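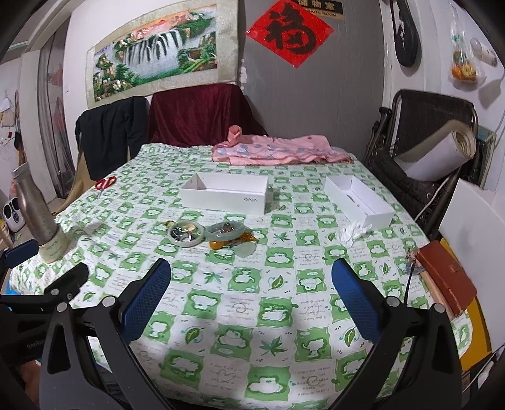
Kleine Schachteln, große Hilfe: Ordnung für Schmuck und Krimskrams

Wer einmal angefangen hat, stabile Pappschachteln aufzuheben, kommt davon so leicht nicht wieder los. Bei mir steht ein ganzer Stapel oben im Flurschrank, und ich gebe gern zu, dass er ab und zu zu hoch wird (dann fliegt die Hälfte raus, und zwei Monate später ist er wieder da). Handyschachteln mag ich am liebsten. Sie sind fest, sie haben gerade Kanten, und der Deckel lässt sich wunderbar als zweites Fach benutzen. Für Armreifen, Ketten und Ohrringe, die sonst in irgendeiner Schale durcheinanderliegen, gibt es kaum etwas Praktischeres, das nichts kostet.

Nehmen Sie zuerst alle Einsätze aus der Schachtel. Oft klemmt unten noch ein Pappsteg, den bekommt man mit einem stumpfen Messer heraus. Danach wischen Sie das Innere trocken aus, bitte wirklich trocken, feuchte Pappe wellt sich und wird nie wieder ganz glatt. Ein Rest Filz oder ein Stück von einem alten Geschirrtuch auf dem Boden sorgt dafür, dass nichts klappert. Festkleben muss man das nicht. Ich schneide den Stoff einen halben Finger breit größer zu und drücke ihn in die Ecken, das hält von allein.

Armreifen lege ich flach, immer die zusammengehörigen beieinander. Feine Ketten kommen einzeln in Seidenpapier, locker eingeschlagen und mit offenem Verschluss nach außen, damit man das Ende gleich findet. Wenn eine Kette doch einmal verknotet ist: auf einen Teller legen, einen Tropfen Öl auf den Knoten geben und mit zwei Stecknadeln Geduld haben. Ein Klümpchen Puder tut es auch, macht aber mehr Dreck. Für Ohrstecker schneide ich einen Streifen Karton zurecht, steche mit der Nadel Löcher hinein und stecke die Paare der Reihe nach durch.

Silber läuft in Pappe übrigens nicht schneller an als anderswo, solange es dunkel und trocken liegt. Ein Stück Schulkreide dazu nimmt die Feuchtigkeit auf. Die Kreide alle paar Monate austauschen oder auf der Heizung durchtrocknen.

Tischdecken und bunte Baumwolle, die lange schön bleiben soll

Jetzt aber zu meinem eigentlichen Lieblingsthema, der bedruckten Baumwolle. Ich habe eine Schwäche für alles Karierte und Gemusterte, und am besten gefällt es mir, wenn ein Stoff nicht nur für eine Sache gut ist. Ein altes Laken gibt eine herrliche Alltagstischdecke ab, und aus einer Tischdecke mit Brandloch werden immer noch vier Servietten und ein Brotbeutel.

Neue bedruckte Stoffe wasche ich vor dem ersten Gebrauch, und zwar allein. Beim ersten Mal gebe ich kein Waschmittel dazu, nur einen kleinen Schluck Haushaltsessig ins Weichspülerfach. Ob der Essig die Farbe wirklich festhält, darüber wird ja seit Generationen gestritten. Meine Großmutter schwor darauf, meine Schwiegermutter hielt es für Unfug, und ich mache es einfach weiter. Den steifen Griff, den neue Ware oft hat, nimmt er jedenfalls heraus.

Drehen Sie die Decke vor dem Waschen auf links, oder falten Sie sie wenigstens so zusammen, dass der Druck innen liegt. Bei kräftigem Grün auf Weiß nehme ich ein Colorwaschmittel und lasse die Finger von allem, was Bleiche enthält. 40 Grad reichen für den Alltag völlig. Sechzig nur, wenn jemand krank war oder wenn das Pflegeetikett es ausdrücklich erlaubt und Sie mit etwas blasseren Farben leben können.

Flecken, nach Häufigkeit sortiert (jedenfalls an unserem Tisch)

Kaffee und Tee: sofort mit kaltem Wasser von der Rückseite her durchspülen. Ist der Fleck schon alt, hilft eine Paste aus Natron und wenig Wasser. Nach einer Stunde abbürsten und normal waschen.

Fett: trocken behandeln, solange es geht. Speisestärke draufstreuen, eine Nacht liegen lassen, abklopfen. Dann einen Tropfen Spülmittel mit dem Finger einreiben und ab in die Maschine.

Rotwein: Mineralwasser, reichlich, und tupfen. Vom Salz bin ich abgekommen, es kratzt beim Ausreiben die Farbe mit weg.

Kerzenwachs: die Decke in einer Tüte für eine Stunde ins Gefrierfach, danach lässt sich das meiste abbrechen. Den Rest bügle ich zwischen zwei Lagen Löschpapier heraus und wechsle das Papier, sooft es nötig ist.

Gras und Blattgrün: Gallseife, feucht einreiben und eine halbe Stunde warten. Auf einem ohnehin grünen Muster fällt es nicht so auf, aber beim nächsten Bügeln ärgert man sich doch.

Ich habe für solche Fälle ein festes Stück Gallseife von Pirkitz am Spülbecken liegen, das hält bei mir fast zwei Jahre. Flüssige Gallseife geht genauso gut, man nimmt nur leicht zu viel davon, und dann schäumt die Maschine.

Trocknen und Bügeln

Baumwolle mit Druck trocknet am liebsten im Schatten. In der prallen Sonne bleicht sie aus, und zwar ungleichmäßig, immer dort am stärksten, wo die Leine den Stoff knickt. Ich schüttle jedes große Teil zweimal kräftig aus, bevor es aufgehängt wird, und ziehe die Säume mit den Händen gerade. Das spart hinterher so viel Bügelzeit! Wer wenig Platz hat, hängt Laken über zwei Leinen nebeneinander, dann kommt in der Mitte Luft durch.

Gebügelt wird leicht feucht und von links. Wenn die Decke schon zu trocken ist, sprühe ich sie ein, rolle sie locker zusammen und lasse sie eine Viertelstunde liegen — die Feuchtigkeit verteilt sich in der Zeit von selbst. Ein Spritzer Stärke macht eine Tischdecke sehr viel schmutzabweisender, für Bettzeug würde ich sie nie nehmen, darauf liegt man wie auf Packpapier.

Bettwäsche lagern, ohne dass man ewig sucht

Garnituren bewahre ich in ihrem eigenen Kissenbezug auf. Das ist ein uralter Trick und immer noch der beste: Laken und Bettbezug falten, in den passenden Kissenbezug schieben, Öffnung umschlagen, fertig ist das Päckchen. Im Schrank sieht man auf einen Blick, was zusammengehört, und wenn abends schnell ein Gästebett bezogen werden muss, greift man einmal hinein und hat alles.

Gewechselt wird bei uns donnerstags. Das hat sich so ergeben, weil am Wochenende immer schon die Handtücher und die Arbeitssachen dran sind. Ich lüfte die Matratze dann den ganzen Vormittag, und im Winter stelle ich das Fenster dafür wenigstens zwanzig Minuten ganz auf. Gerade im Dezember, wenn man es am wenigsten möchte, tut es der Matratze am besten.

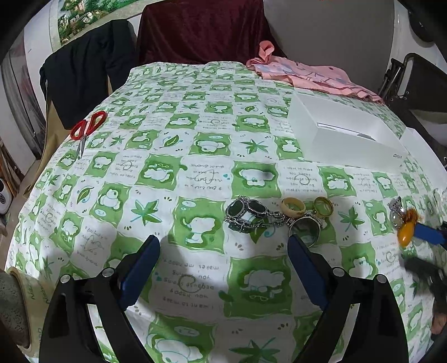

Damit das Laken auch nach ein paar Nächten noch glatt liegt, schlage ich die Ecken so ein, wie man es früher im Krankenhaus gelernt hat. Zuerst das Fußende unter die Matratze stecken. Dann an der Seite den Stoff ein gutes Stück vom Ende entfernt anheben, sodass oben ein Dreieck liegt, den herunterhängenden Zipfel einstecken, das Dreieck herunterklappen und ebenfalls einstecken. Beim ersten Mal denkt man, das wird nie etwas, beim dritten Mal geht es im Halbschlaf. Bei einfachen Laken ohne Gummizug ist das der ganze Unterschied.

Karierte Stoffe haben dabei einen großen Vorteil, man kann sich nämlich an den Linien ausrichten. Eine Karoreihe parallel zur Bettkante legen und von dort aus glattstreichen, dann sitzt der Rest fast von allein. Genauso mache ich es beim Zuschneiden: immer an der Karolinie entlang, da braucht man nicht einmal Kreide.

Wenn ein Laken in der Mitte dünn wird

Das passiert irgendwann jedem, und wegwerfen muss man es deshalb noch lange nicht. Schneiden Sie das Laken der Länge nach in der Mitte durch, legen Sie die beiden Außenkanten aneinander und nähen Sie sie mit einer flachen Naht zusammen. Die neuen Außenränder werden schmal gesäumt. So liegt das dünne Stück künftig an der Seite, wo es kaum beansprucht wird. Ich nehme dafür den einfachen Allzweckfaden von Erkley, die Rolle mit 300 Metern, und eine nicht zu feine Nadel.

Reicht es dafür nicht mehr, mache ich Servietten daraus. Zugeschnitten werden Quadrate von 54 Zentimetern Kantenlänge, die nach einem doppelt eingeschlagenen Saum eine angenehme Größe haben. Aus einem großen Laken bekomme ich bis zu 24 Stück, wenn die Mitte noch einigermaßen hält. Die Abschnitte wandern in den Lappenkorb, und die allerschmalsten Streifen benutze ich zum Anbinden der Tomaten — weicher als jede Schnur, und sie schneiden nicht ein.

Und was in den Schrank dazugehört

Lavendelsäckchen, natürlich, aber bitte jedes Jahr neu gefüllt oder wenigstens kräftig geknetet, sonst duften sie nur noch nach Staub. Zedernholz kann man mit feinem Schleifpapier anrauen, dann riecht es wieder. Ich hatte eine Weile die Duftkugeln von Kaczorowski, die waren mir auf Dauer zu aufdringlich, jedes Kissen roch wie eine Sauna. Ein unbenutztes Stück Kernseife zwischen den Laken tut denselben Dienst, und nebenbei wird die Seife mit der Zeit härter und hält am Waschbecken länger.

Die Schrankbretter lege ich mit glattem Papier aus, das ich einmal im Frühjahr wechsle. Tapetenreste gehen gut, nur die mit Schaumstruktur nicht, die geben Krümel ab. Unten stehen dann die großen Sachen, in Griffhöhe die Garnituren, und ganz oben die Schachteln, beschriftet mit Bleistift auf einem Streifen Malerkrepp, damit man sie wieder umwidmen kann.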